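Home | List archive | Threads | Join | Log in

[miltine-workshop] Re: Sorting arm, can we stop simulating and start cutting?
Rajeshwari Sastry, 26/04/2023
4 replies | 2 shares

Aicha Mahrous wrote:

> Hi all. I've now got the arm picking from the tray in the sim
> and I'm really pleased with it. The last batch was 103 tries
> and it got 90 of them. I think that's good enough to order the
> gripper motors and start on the base block. Turnari have the
> ones we want and the whole lot comes to 232 pounds with the
> driver board. If I order now we could have the arm up on the
> bench in May, before the Cledville open day.
>
> Any objections? I've also put the new layout in the shared
> folder.
>
> Aicha

Aicha, I'm going to be the objection, sorry.

90 out of 103 sounds lovely, but it's 90 out of 103 with parts that weigh whatever you typed in and a table that never wobbles. Our bench wobbles. It wobbled when Dimitrov's old lathe was on it and it wobbles now that the lathe is gone. I'd like to know what happens to that number if you shift the base a few millimetres between tries and don't tell the arm. If you've done that already, say so and I'll pipe down a bit.

Second thing, friction. What value did you use for the fingertips? I looked through the settings file and it seems to be the default, and it's the same for every part. The bits we want sorted are a mixed bag out of the bottom of the spares drawers. Some are oily. I've dropped plenty of them myself and I have thumbs.

Third, what counts as a pick? I found the line that scores it and as far as I can tell a part only has to leave the tray floor. It could fall straight off again and you'd still get your point. Can you rerun it so the part has to be carried across and let go somewhere we choose? My guess is we lose a good chunk of the 90. I'd be happy to be wrong.

I did open the new layout.

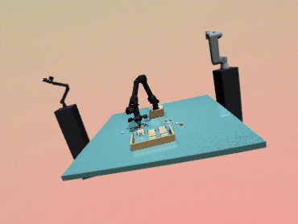
2 min read | 4 replies

The tray with its row of small pieces is fine by me, and so is having the arm on its own block at the far side. I like that the fingers come down nearly from above. But there are pieces lying loose on the table outside the tray, most of them behind it. Did you put those there on purpose, or are they where the misses go? If they're misses I want them in the count. If they're on purpose, is the arm meant to fetch them as well, or just not bash into them?

Then there are the other two arms, up on their black pedestals. Are they doing anything? We've got the money for one arm and the floor for one arm. If they're left over from the file you started with, please take them out before anyone else looks at this and thinks we're building three. And the tabletop is glossy in there, with the tray reflecting in it. Ours is scuffed ply with paint on it. If the camera is going to find parts by colour then I'd want that tested on a dull top too, under the rotten strip light.

On the money, we have 707 pounds in the kitty and the extractor fan has to come out of that. I don't mind spending 232 on motors. I mind spending it before we know the fingers can hold an oily washer.

What I'd suggest is we make one pair of fingers from scrap, clamp them in the vice with a cheap servo, and try them on the real parts for an evening. I've got a servo. I can bring the oily washers too.

Does Turnari take returns on opened motors? I couldn't find it on their site. If they do I'd be less grumpy about ordering early.

Rajeshwari

Previous in thread | Next in thread | Back to archive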